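Guest room at Ultdale: what's been done
Last updated: July

The downstairs guest room at Ultdale is back in use after the new carpet went in. 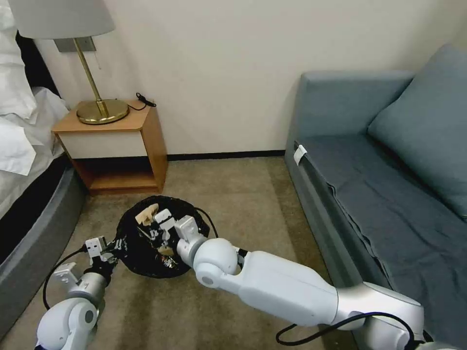
Valentin Hamel chose a beige low pile for the floor, the same as in the Virkum house, and the walls stayed cream. The bill for the carpet and fitting came to 562, paid out of the 1000 set aside for the room.

The nightstand has one drawer and an open shelf underneath. Please leave the shelf clear between stays – guests use it for bags and books. The lamp with the white drum shade stays on the nightstand, and any spare cords should go in the drawer.

The blue-gray sofa will sleep one more person if needed. Extra sheets for it are in the hall closet, second shelf, marked Skiva. The cover on the seat can be washed cold with the towels, but hang it to dry.

Vacuum under the edge of the bed as well as along the baseboard. White bedding goes in its own load.

The upstairs room is next. Baumgart has quoted 2000 for carpet and paint, and work should take 2 weeks. Bookings for that room are closed until it's finished.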